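스톤우드(Stonwood) 핸디 스팀다리미 두 달 사용기 / 옷 많은 집 기준

내돈내산. 급하게 씀. 오타 있어도 이해 바람
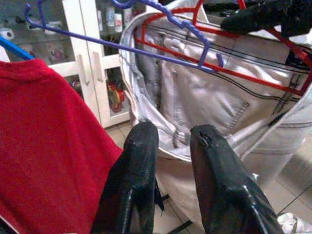
결론부터. 셔츠만 다리는 사람이면 사도 됨. 바지 주름 칼같이 잡는 사람은 비추. 원래 쓰던 건 피르노프(Pirnov) 다리미였는데 판이 눌어붙어서 버렸고, 다리미판 펴는 게 너무 귀찮아서 스팀으로 갈아탐. 우리집 옷이 색이 진짜 제각각임. 빨간 옷 바로 옆에 연한 색 바지, 이런 식. 그래서 제일 걱정한게 이염이랑 물얼룩이었음. 진한 색은 물 튀어도 티가 덜 나는데 연한 바지는 한 방울만 떨어져도 바로 보임. 두 달 쓰면서 물 떨어진 건 딱 예열 덜 됐을 때뿐. 불 들어오고 바로 쏘면 안 됨. 설명서에도 써있는데 작게 써있음.

무게
물통 채우면 꽤 나감. 물통 용량이 300ml라서 가득 채우면 손목에 옴. 나는 반만 채우고 씀. 셔츠 두 장이면 반통으로 충분. 세 장째부터 간당간당. 손목 안 좋은 분은 매장에서 꼭 물 채운 상태로 들어보길. 빈 통으로 들면 다 가볍지 뭐.

예열
빠름. 양치하고 오면 끝나있음. 근데 껐다가 다시 켤 때도 또 기다려야 됨. 잠깐 내려놓으면 자동으로 꺼지는데 이게 좀 예민함. 단추 풀고 옷걸이 바꿔 거는 사이에 꺼진 적 여러번. 안전하자고 만든 기능이니 뭐라 하긴 그런데 아침에는 짜증남.

스팀 세기
두 단계. 약은 거의 안 씀. 얇은 블라우스나 스카프에 쓰라는데 그냥 강으로 멀리서 쏘는 게 편함. 면셔츠는 강으로 두 번 훑으면 출근 가능한 정도. 칼주름은 안 나옴. 기대하지 말것. 린넨은 반쯤 펴지고 끝. 니트는 의외로 제일 만족. 무릎 나온 니트바지 살려냄. 소매 늘어난 것도 조금 돌아옴(조금임).

바지
여기가 문제. 옷걸이에 걸어놓고 쏘면 바지가 뒤로 밀림. 밑단을 한손으로 당기면서 해야되는데 그 손이 뜨거움. 장갑이 동봉돼 있긴 한데 얇음. 결국 주방에서 오븐장갑 가져다 씀. 앞주름 잡는 집게 액세서리도 들어있는데 끼우고 빼기가 빡빡해서 두 번 쓰고 서랍행. 정장바지는 그냥 세탁소 맡기는 걸로 타협봄.

전선
길이는 괜찮음. 방문 뒤에 걸어놓고 하는데 콘센트가 반대편이어도 닿음. 대신 선이 뻣뻣해서 옷에 자꾸 걸림. 헤라스(Herath) 제품 쓰는 친구 집에서 한번 써봤는데 선은 그쪽이 훨씬 부드러움. 대신 그건 소리가 큼. 밤에 쓰기엔 우리 게 나음. 우리 것도 조용하진 않고 웅 소리 남. 물 펌프 올라올 때 드르륵 한번 하고.

물
수돗물 써도 된다고 돼있는데 한 달쯤 지나니 구멍에 하얀게 끼기 시작함. 구연산 물 넣고 돌리니까 빠짐. 지금은 정수기물 씀. 다 쓰고 물통 꼭 비울 것. 안 비우고 눕혀놨다가 서랍 안이 축축해짐. 내 잘못이긴 한데 물통 뚜껑 고무가 좀 헐거운 것도 사실.

전기
소비전력은 강으로 쓸 때 800W. 드라이기보다 낮아서 멀티탭에 물려 써도 차단기 내려간 적은 없음. 전기세는 모르겠음. 티 안 남.

다른 모델이랑 고민한다면
델타(Delta) 스탠드형이랑 끝까지 고민했음. 힘은 스탠드가 당연히 좋음. 근데 자리를 너무 먹음. 우리집은 세탁물이 늘 어딘가에 쌓여있는 집이라 기계 하나 더 세워둘 데가 없음. 드레스룸 따로 있으면 스탠드 사는 게 맞다고 봄. 원룸이나 작은방이면 핸디. 여행용으로 찾는 사람은 둘 다 아님, 더 작은거 사야됨. 캐리어에 넣어봤는데 신발 한 켤레 자리 그대로 차지함.

장점만 모으면
예열 빠름, 니트에 좋음, 냄새 빠짐(고깃집 다녀온 코트에 쏘고 하룻밤 걸어두면 꽤 빠진다), 다리미판 안 펴도 됨

단점
물 채우면 무거움. 자동꺼짐 예민. 장갑 얇음. 바지 약함. 선 뻣뻣. 색상이 흰색밖에 없어서 손때 탐

별점은 5점 만점에 3.5. 세일할 때 사면 4점. 정가로는 좀 아까움. 1월에 할인 크게 한번 했었는데 나는 그거 놓치고 샀음ㅠ

추가) 물어보는 분 있어서 적음. 커튼은 됩니다. 걸어둔 채로 아래에서 위로. 물통 두 번 채웠고 팔 아픔. 침구는 안해봄. 교복 치마 주름도 물어보셨는데 집에 교복이 없어서 모르겠어요

추가2) 세탁 라벨에 스팀 금지 표시 있는 옷은 하지 마세요. 나는 안 보고 했다가 인조가죽 패치 붙은 가방끈이 쭈글해짐. AS센터 전화는 점심시간 피해서 하면 금방 받음. 뚜껑 고무는 따로 판다고 해서 주문해놓은 상태. 오면 끼워보고 다시 적겠음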